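Wrist ends up facing the ceiling after a protective stop, then error 404 on the pendant

Posted in: Arms and grippers > Faults and stops
Tags: protective stop, gripper, wrist, error codes

Loïc Hoarau

I have a secondhand Sema arm with the two-finger gripper, and since July it has developed a religious streak. It goes to pick a part, gets most of the way down, then stops, backs off, rolls the wrist over until the gripper points at the ceiling, and stays there in contemplation. The pendant shows 404. I did look for the obvious joke and yes, the page in the manual that should explain 404 is missing from my copy.

It happens on roughly one pick in 25, more often in the afternoon. No collision that I can see. Payload is well under the limit. I've swapped the gripper cable, reseated the connector at the wrist and shouted at it, in that order.
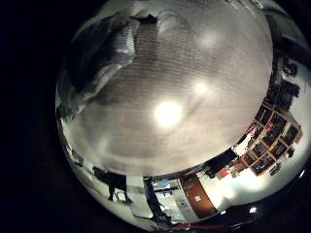 If I clear the fault and press resume it carries straight on from wherever it is, at full speed, which the first time took it past my ear. I now stand further away. Before I start buying joints, is this a hardware fault or have I set something up badly? Controller is on the version it came with, and the previous owner's programs are still on it.

Ferrand_bench

Sounds like the wrist joint is going. Mine did the same and I changed the whole thing. Expensive, but it's been fine.

(Mine isn't a Sema, but they're all much the same inside.)

Cirkerside

Please don't buy a joint yet. Two separate things are going on and only one of them is a fault.

The 404 on that controller is a disagreement between where the wrist was told to be and where its encoder says it is. A tired joint can cause it. So can a loose encoder plug, or a tool weight that was never changed after somebody fitted a different gripper. You inherited the settings with the arm, so I'd look there first. Open the tool page and see what mass is entered. We bought one from a workshop in Maltham that was convinced it was carrying nothing at all, with a gripper the size of a kettle bolted to it.

The rolling over is no fault. It's a recovery move. Somebody has written a routine that runs when a pick fails, and it sends the arm to a saved "safe" position. That position made sense on their bench. On yours it means gazing at the light fittings. Search the old programs for anything called on a stop or a failed pick, and disable it until you've read every line. A robot that has just lost confidence in its own wrist shouldn't be sent on a journey.

Now the ear. Resuming at full speed after a position fault is the bit I'd fix today, before you do anything about the 404:

Set reduced speed to come on after any stop, and make it need a separate press to go back up.
Take resume off the pendant's quick menu if your version lets you.
Check that the emergency stop cuts the arm when it's moving slowly, with you well outside its reach.
Until that's done, power down, move the arm clear by the method in the manual, and restart the program from the top.

If the weight is right and the plug is tight, log the joint temperature. Ours threw the fault whenever the wrist passed 38 degrees, and that one really was the joint. Your afternoons make me slightly suspicious.

Loïc Hoarau

Tool mass was set to zero. The safe position was saved under the name "home_new_2_final", so I feel I've got to know the previous owner. Reduced speed after a stop is now on and the routine is disabled. No 404 so far, but I've only run it for a morning, so I'll log the temperature after lunch and report back.

Ferrand_bench

Still think it's the joint.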